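Kisness Café Menus

Version notes and data card

Summary

Kisness is a text dataset of almost 4,000 menu items from cafés, bakeries and milk bars. It was compiled for work on dish-name normalisation, where "smashed avo", "avo on toast" and "avocado toast" should resolve to one entry. Menus were transcribed by hand in November from printed and chalkboard originals.

Fields

item_id, venue_id, section, name_raw, name_norm, price, dietary, served_until

Prices are in dollars, GST included. The served_until field holds a 24-hour time; all-day items are left blank – do not read a blank as missing. Section labels follow a closed list of 18 values, including brekkie, toasties, cabinet and kids.

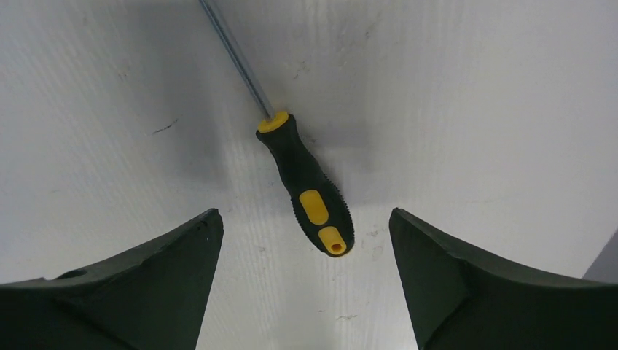

Dietary tags are copied from the menu as printed. No tag has been inferred from ingredients, so an untagged fruit salad stays untagged. Surcharges for weekends and public holidays are excluded from price.

Splits

Train, dev and test are divided by venue. Venues with fewer than 10 items are kept in train only. The Bedoya and Soletti bakeries share a kitchen and a supplier list and are therefore placed in the same split.

Known issues

17 items carry two prices (small and large) in a single string. Flavour lists for milkshakes are not split into separate rows. Spelling in name_raw is unaltered, including "capuccino" and "omlette".

Loading

Files are UTF-8, tab-separated, with a header row. The Clikard loader reads them directly; other parsers need quoting turned off.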